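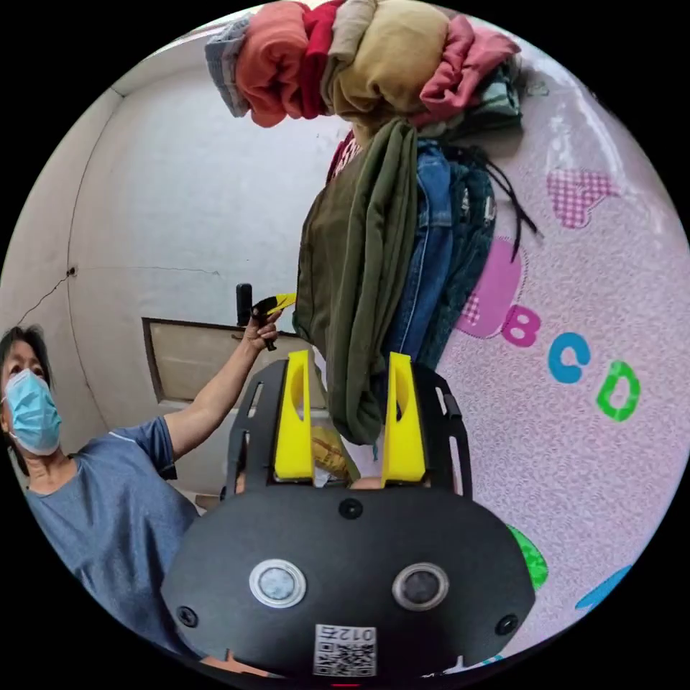
Urnstead Household Notes
Clothing storage: folding order for jackets and jeans
30 January 2025

The January item on drawers and shelves dealt with thin garments: T-shirts, vests, nightwear. Several readers wrote to say that the difficulty in their own homes lies elsewhere, with the heavy things that are worn for part of the year and then have to go somewhere. The following notes cover jackets, hooded coats and denim. They apply to a shelf or a lidded box of ordinary size. Down-filled coats and anything made of leather are left out and will be handled separately.

Working surface

A bed is the most suitable surface in most homes. A dining table is firmer but usually too narrow for a coat with both sleeves out, and the floor collects lint. The bed should be made first, with the bottom sheet pulled tight and the duvet and pillows taken off. A loose sheet moves with the garment and the fold line drifts. A pale sheet has the advantage that dark clothing shows up clearly against it, including stray threads, cords and bits of fluff. The pattern on the sheet makes no difference to the work, although large printed shapes can be used as a rough guide for lining up a hem.

Clothes should not be taken from the wardrobe and folded one at a time. Lay out the whole group first, overlapping where necessary. Laying out takes a few minutes and settles the stack order, which cannot be judged while half the garments are still on hangers.

Checks before folding

Empty every pocket, including inside pockets and the small coin pocket on jeans. Close zips to the top and fasten snaps and buttons. An open zip puts a hard edge across the fabric above and below it. Where the zip has a large metal pull, turn the pull inwards so that it lies against its own garment. Pocket flaps are to be laid flat and buttoned down.

Loose cords and straps need attention. Hood cords, waist cords and bag-type straps will hang out of a stack and catch on the next thing lifted. Draw them level, fold them back on themselves and tuck them inside the garment before the first fold. Knotting them is quicker but leaves a lump and, in thin cord, a kink.

Empty bags and wrappers should be cleared off the bed before the work begins. They slide under garments and are then folded into them.

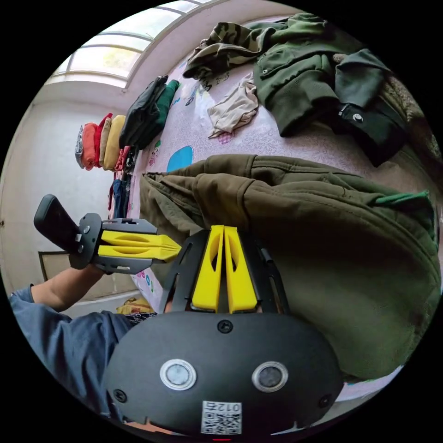
Hooded jackets

The hood is the part that spoils most jacket folds. Left free, it bunches at the neck and raises one end of the bundle, so that anything placed on top slopes away from it. The sequence used here is as follows.

Lay the jacket face down with the hood extended. Flatten the hood by pressing its centre seam towards the bed, then fold it down over the back so that its edge lies between the shoulders. Bring one sleeve straight across the back at the level of the shoulder, and fold the cuff end back on itself if it reaches past the opposite side seam. Repeat with the second sleeve. Fold both sides in to the width of the shelf. Finally, fold the hem up in two stages, finishing at the neck. A long jacket may need three stages.

Heavy cotton holds this shape without help. Slippery linings do not, and such a jacket is better turned so that the open edges face the back of the shelf.

Jackets without hoods follow the same sequence with the first step omitted. Stiff collars should be raised, not pressed flat, and the fold made below them.

A note on similar colours. Olive, dark green and camouflage garments are difficult to tell apart once folded, particularly on a low shelf. Fold them with a distinguishing part outermost: a strip of brighter trim, a flap, a cuff. A paper tag serves equally well but tends to fall off.

Jeans

Fold lengthways with the back pockets outward, one leg on the other. Push the point of the seat inwards to make a straight edge. Fold the hem to a little short of the waistband, then in half again. Folding the hem exactly to the waistband doubles the thickness where the fabric is already at its thickest. Embroidered patches should face outward, since stitching that is folded over repeatedly will lift at the corners.

Denim is dense and stands up to weight. It belongs at the bottom of a horizontal stack or at the ends of an upright one, where it keeps softer garments from leaning.
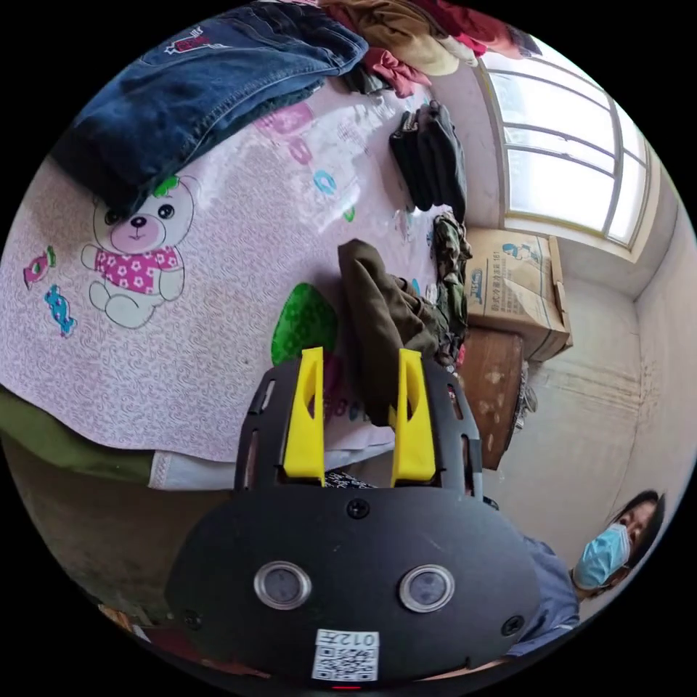

Lifting and moving folded items

A folded garment should be moved with support beneath it, one hand under each end. Picking it up by a single point in the middle pulls the upper layer away from the rest and the bundle opens along its last fold. Where a garment has to be gripped at one point because there is no room for a second hand, grip through all the layers at the folded edge, never the open one. Unfolded garments may be picked up anywhere, but the shoulder seam or the waistband gives the least stretching. Knitwear is the exception and should always be scooped.

Order of stacking

For upright storage, with garments standing side by side like files, the Bezerra layout remains the simplest. Denim goes at one end, heavy cotton next to it, then jackets, with knitted and ribbed items in the middle where the pressure is most even. Bright items can go wherever they fit. Rolled garments are acceptable in this layout provided that they are packed between two folded ones. A roll at the end of the row will unwind.

For horizontal storage, build from heavy to light and limit the stack to 3 jackets. A fourth can usually be got in, but the bottom one is then difficult to remove without disturbing the others. Long garments left draped over a stack should be folded or hung the same day, as their own weight drags the upper layers forward.

Containers

Two boxes were used in preparing these notes. The Wamitz long box measures 60 cm by 54 cm internally and takes an adult jacket folded to half width. Its lid is rigid and can carry a second box. The Evitz box has soft sides and weighs 700 g empty. It fits under a low bed more easily, but the sides bow outward when it is filled with denim, and the zip then runs stiffly. It is better kept for knitwear and children's clothing.

Neither box should be filled to the rim. Leave a hand's width at one end of an upright row, enough to tilt the neighbouring garment and draw one out.

Readers storing clothes against an outside wall should leave a gap behind the box and open it once during the winter. Questions on hanging storage, including wide hangers for heavy coats, are being held for the next issue.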